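Robot manipulation — week 5 handout
Learning disassembly from demonstration
Notes: G. Morris (corrections to Nest Jenkins please)

Read the Magalhães handout first, the bit on action chunks. Lab sheet follows in October.
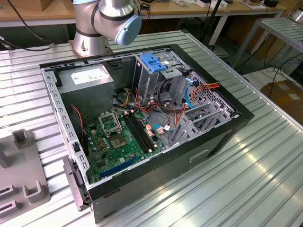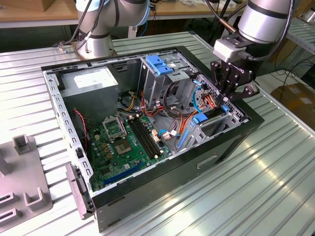
Main question this week — how much does a policy gain if you split a long task at the contact points, instead of training on the whole run in one go? The Datthorpe method does the split by hand. Someone marks each demo where the force reading jumps, then one small policy per segment, plus a switcher that picks which one runs. Segments are easy to name on a PC: free the latch on the drive cage, pull a cable, lift a RAM stick. Look at the power cables crossing the middle of the case — soft, tangled, never the same shape twice, so a fixed waypoint list is no use there. The CPU socket bracket is the oposite, rigid, one hinge, small error allowed.

Result. 103 demos, 16 segment types. Split policy beat the single one on rigid parts, clear gap. On cables hardly any difference, maybe worse. Desmond Achterberg's view: the switcher fires too early, before the grasp has settled. Morfudd Pritchard blames the labels. Not resolved, don't quote either as fact in the write-up.

Training was 3000 steps per segment, same for all. Probly too few for cables.

To do before the lab
— redo the segment marks on one demo, compare with a neighbour's
— read Kostby section on switching, skip the proofs
— bring one reason the switcher might fail that isn't timing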